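The Fruit Basket Gets Its Own Post

I have been promising Nikola Chmielewska a post about fruit baskets since September, and she has been very patient with me, so today is the day! If you came for the soup recipe, it's coming, I just can't think about soup while I'm this happy about a basket.

A little background. For years our fruit lived in a deep ceramic bowl, a heavy thing from Krawczyk, the housewares shop down the hill that closed before we moved. I loved that bowl. But it was deep, and deep is terrible for fruit. The pears went in first and we forgot them, the bananas went on top, and by Wednesday there was something soft at the bottom that I had to deal with before coffee. I must have thrown out more than 15 pears last winter (sorry, pears).

Then Gilberto Escobar came to dinner and brought grapes on a flat little wicker tray, and I couldn't stop looking at it. Everything was right there! You could see what you had and you could reach it. I went looking for one of my own the very next morning.
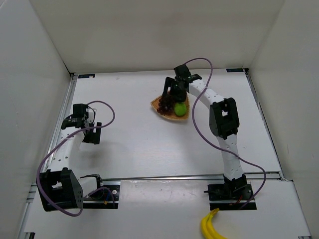
Shallow baskets hold less, and that turned out to be my favorite part. You put out what you're going to eat in the next day or two and the rest stays in the fridge or the pantry. I also got hooked on the colors, which I never noticed when everything was piled up. A bright green apple beside dark reddish-brown grapes, on that tan wicker, is such a good combination — I'd wear it as a sweater. The fan shape is lovely too, with the grapes spreading out toward the curved edge and the apple sitting over by the rim.

A few things I've learned so far. Grapes look best if you put them in first and let them fall however they want, then find a spot for the bigger fruit. Wash and dry everything beforehand, especially with wicker, which does not enjoy being damp. I shake the crumbs and stems out over the sink every couple of days and go over the weave with a dry pastry brush. Peaches need a folded napkin under them or they pick up little dents.

Jadwiga says her grandmother lined hers with grape leaves, and I am absolutely trying that as soon as I can find some. Plums are next, the small yellow ones if the market has them, and maybe a few walnuts tucked in around the sides. Nikola, tell me what you end up putting in yours!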